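Skolusau : le mode « Filtier » revient, et j'ai déjà mal aux pouces
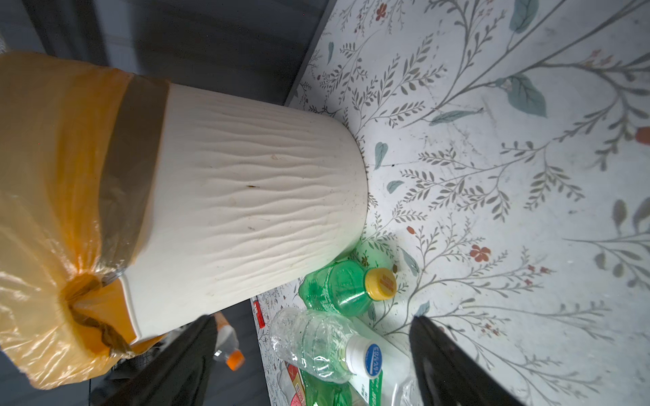

C'est quoi, le mode Filtier ?
Un mode temporaire de Skolusau où chaque équipe tire ses personnages au sort, puis en rejette 2 avant le début de la partie. Les compétences se rechargent trois fois plus vite et tout le monde commence avec 300 pièces d'or.

Bon, je vous avoue que j'attendais ce retour depuis un moment (mes coéquipiers aussi, vu le nombre de messages reçus ce matin avant même mon café). Le studio Wusier a mis la mise à jour en ligne à 9 heures, et le mode est apparu dans le menu des parties rapides, à côté de l'arène classique. Il reste disponible jusqu'à la fin juin. Pas de classement, pas de points perdus, on peut donc se ramasser tranquillement, et croyez-moi, je ne m'en suis pas privé !

Pour ceux qui avaient raté la première version, le principe n'a pas bougé. On joue sur la carte Âu, la petite, celle avec la rivière au milieu, et il faut tenir les deux ponts assez longtemps pour ouvrir la porte adverse. Avant, la partie commençait avec 200 pièces. Cent de plus, ça n'a l'air de rien, mais on achète ses bottes tout de suite et on arrive au pont avant d'avoir fini de dire bonjour dans le chat. Mes premières parties ont été un joyeux bazar, avec des sorts partout et moi au milieu en train de chercher mon curseur.

Le gros changement, c'est le rejet. L'an dernier, on gardait ce que le tirage donnait, et si l'équipe se retrouvait avec quatre soigneurs, tant pis. Maintenant on vote pour écarter deux personnages, et le jeu en retire deux autres dans la foulée. Niloufar Nazari, qui a dirigé l'équilibrage du mode, l'explique dans la note de mise à jour : « Nous voulions garder la surprise du tirage, mais laisser aux joueurs une petite porte de sortie quand la composition ne tient pas debout. » Moi ça me va très bien, même si le vote est un peu court à mon goût. J'ai cliqué sur le mauvais portrait, et me voilà parti avec l'archère alors que je ne sais pas viser.

Côté corrections, le bug du pont nord est réglé. On pouvait rester coincé derrière la rambarde jusqu'à la fin de la manche, et j'en ai été victime plus souvent qu'à mon tour. Les invocations disparaissent aussi quand leur maître est éliminé, ce qui va faire râler pas mal de monde (dont mon frère, qui ne joue que ça). En revanche, toujours rien pour le chat vocal, qui grésille dès qu'on change d'arme.

J'ai joué une bonne partie de la matinée avec Bình Võ, que les habitués du forum connaissent pour ses guides sur les personnages de soutien. Son avis : les tanks sont trop forts en début de partie, parce que leur bouclier revient avant que l'ancien soit tombé. Il conseille d'en rejeter au moins un si l'équipe d'en face en a déjà deux, et de garder à tout prix un personnage capable de repousser les autres hors du pont. On a essayé, on a gagné deux fois de suite, puis on s'est fait écraser par une équipe composée uniquement de mages. Je ne sais pas trop quelle leçon en tirer.

Si vous voulez essayer, il faut avoir terminé le tutoriel et atteint le niveau 3, sinon le mode reste grisé dans le menu. Une icône de profil est offerte au bout de la première victoire, et une deuxième, bien plus jolie, demande de gagner sans perdre un seul pont. Je n'y suis pas encore arrivé, alors si quelqu'un cherche un équipier ce soir vers 21 heures, je prends volontiers, et promis, je laisse l'archère aux autres !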